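The Arm That Came to Stay for a Month

I have a weakness for rental gear. Pressure washers, tile saws, a carpet steamer I still feel guilty about. So when a company called Hulon started renting out tabletop robot arms by the month, with a training kit and a real person on the phone, I was on the waiting list before I'd thought up an excuse for my editor.

The package is called the Toltton Bench Plan. You get the arm, a two-finger gripper, the software, and ten hours of coaching, and it costs $770 a month. There's a cheaper version at $698 that drops the coaching, and I'll tell you right now not to be brave about that. I've owned a label maker I couldn't figure out. I needed every one of those hours!

My coach was Keith Tapsell, who works out of Hulon's office in Clinevstead and has the patience of a man who has taught teenagers to park. His first piece of advice was to clear off the kitchen-drawer junk I'd been saving up for the big day (whisk, garlic press, a very tangled phone charger) and start with a few plain things of different shapes. A bottle, a puzzle cube, a tape measure. "Get good at boring," he told me, and then he made me say it back.

The bottle is harder than you'd think. A cube has flat sides and it's happy to be grabbed by any two of them. A clear plastic bottle is round, it gives when you squeeze, and a camera can have trouble telling where it stops and the table starts. Keith likes a bright cap for that reason, and he has you take hold down low, where there's less wobble.

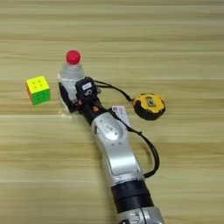 Teaching it a trick

You don't write code on the Bench Plan, or at least I didn't. You move the arm through the job yourself with a little hand controller, over and over, and the software saves each try. Then you leave it to chew on the whole pile overnight and see what you've got in the morning. My first morning, what I had was an arm that went very confidently to a spot three inches left of everything.

Keith asked how many tries I'd given it. I said plenty. He laughed for a while. The sample set that ships with the kit has 3,203 of them, all done by staff, and you're supposed to build on that one instead of starting from scratch like I did (it's on page two of the guide, fine). Once I loaded it and added my own on top, things picked up fast. I started shifting the objects between tries too, a bit closer, a bit farther, the bottle at a slant, which Keith had been hinting at since our first call.

By the second week I'd drink my coffee and just watch it practice. My sister came over to borrow a ladder and stayed for nearly two hours. 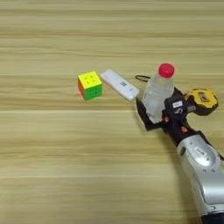
THE NITTY-GRITTY

Setup: One long afternoon. The clamps are good, the cable ties are stingy, and I'd buy a bag of your own before the box arrives.

Noise: A soft whir. I took phone calls next to it.

Software: Friendly on the surface, a little maddening underneath. Renaming a saved task takes four clicks, and deleting one takes a single click with no warning. Ask me how I know.

Support: Terrific. Keith called back the same day every time, once while he was clearly in line for a sandwich.

The competition: Takagi has a similar rental, and I tried it for an afternoon at a friend's shop. It's quicker and the screens are prettier, but you're on your own after the first lesson, and I missed having somebody to complain to.

Who should rent it: Small shops that want to find out if an arm makes sense before they buy one. Teachers, if the school will pay. Curious people with a sturdy table and a free month. If you're hoping it'll unload your dishwasher, save your money for now.

I sent mine back in March, in the same box, with the foam in the wrong way around. Hulon says the waiting list is down to a couple of weeks, and I've already put my name on it again for the fall.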